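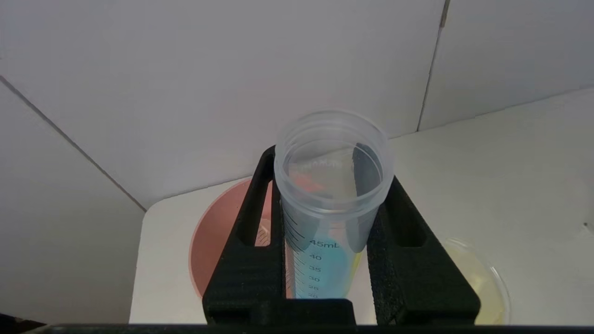 Robot arm draws a crowd at Lurell open day

The hallway outside the teaching lab at Lurell was full well before the doors opened on 2020-09-01, and the first question at the sign-in table was the same one over and over: which way to the robot? The answer was straight ahead, past the coat hooks, to a white table against the tiled wall, where a small arm spent the day doing the kind of work that lab assistants usually do by hand.

The job is simple enough to explain to a six-year-old, and several six-year-olds had it explained to them. The arm picks up a plastic graduated cylinder, the kind with the milliliter marks running down the front, keeps it upright and moves it where it needs to go. Then it comes back for the next step. What makes it fun to watch is how careful the whole thing looks. The two black fingers close slowly, stop, and close a tiny bit more, and every time they did that the front row leaned in!

Réka Lengyel, who runs the automation group at Lurell, did most of the talking and hardly sat down all day. She told visitors that a light plastic cylinder is a harder thing to hold than people expect. Squeeze too little and it slides, squeeze too much and it bends or pops out sideways. "My first week with this setup, I spent more time picking cylinders up off the floor than the arm spent holding them," she said, and got a big laugh from a group of chemistry teachers who clearly knew the feeling.

The group calls the project Flullitz, and it started in July with one arm and a borrowed bench. The goal is to hand over the repeated measuring and carrying that eats up a morning in a teaching lab before any students arrive. Since then the arm has gone through 400 practice runs with cylinders, bowls and shallow dishes. Lengyel said she would like to see 500 before the fall classes get busy, and after that she wants to try it with real class prep on a quiet day.

There were 17 demonstrations on the schedule, and the arm got through all of them. It did stop twice. The first time a finger had shifted a little on its mount and had to be tightened, and the second time somebody's backpack hit the stop button, which led to a good short lesson on what the stop button is for. Both times it was running again in a few minutes, and people stayed put to see it start up.

Between runs, visitors could try the same task themselves with a pair of long tongs, one hand behind the back. This was a huge hit. A boy from the Bakos summer science club beat both of his parents and went around to the end of the line to do it again. The best adult time of the day belonged to a retired pharmacist who asked that her name be left out of it, and who said she had simply had a lot of practice with small containers.

Not every question had a ready answer. One visitor wanted to know if the arm can tell when a cylinder is filled to the right mark. Lengyel said that reading the level is still checked by a person, and that the group is working on it. Another asked what happens when two cylinders stand very close together. For now, she said, they get moved apart first. Someone else wanted to know if it could unload a dishwasher, and she promised to look into that one for personal reasons.

The rest of the open day was worth the trip too. Cundis, the student workshop down the hall, had its 3D printers going and let people handle spare parts, and there was a table of old hand-drawn wiring plans that kept a few of the older visitors happy for a good long while. But it was the arm that people talked about in the parking lot.

Teachers who would like to bring a class to see Flullitz at work can ask for a weekday visit at the Lurell front desk. Groups are limited to 17 students so that everyone can stand close enough to see, and a visit takes one class period. The tongs will be out for those, too.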